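March, hook task, green board

Picked up where Davina left off. Target for this task is 3000 episodes across all sites, and our share is 1105. We had 68 good ones logged before today. Start time 9:40, both arms homed, wrist cameras checked, clocks in sync.

Changed the naming on the session folders so they match what the Sillska loader expects. The old ones had the operator initials first and the loader was dropping them without a warning. Renamed everything back to the start of the task. Davina, if you pull from your local copy, pull again.

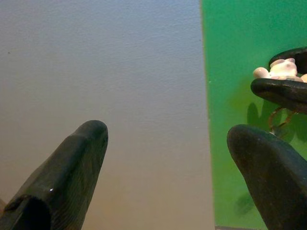

Exposure on the wrist cameras is locked now. With auto on, the brightness jumped every time the arm moved from the wall to the green, and Shezi training runs were picking up on that. Locked value is in the config under "board". Don't touch it unless the room lights change.

Operator notes for the suction-cup hooks: come in slow, stop short, then close. Half of yesterday's rejects were people closing while the arm was still moving. If you bump the board, finish the attempt anyway and tag it "contact". Those are still useful. What we can't use is an episode where the operator stops and sits there thinking for ten seconds. Cut those and start over.

Also vary the start pose. The first batch all began from nearly the same place and the policy learned it by heart. Steltia script will suggest a random offset if you press R before recording.
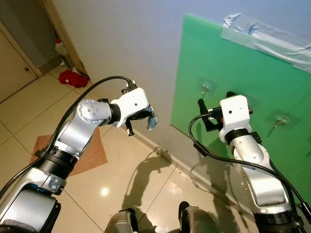
Head view, both arms up at the green board. Tape along the upper right edge, two clear hooks on the face.

Lost some time after lunch to a dropped connection on the right wrist stream. Reseated the cable at the Sullevitz box and it came back. 2 episodes have a gap in the video, marked bad.

To do: check cable slack on the right side, copy the drive, ask Davina which tag she wants for near misses.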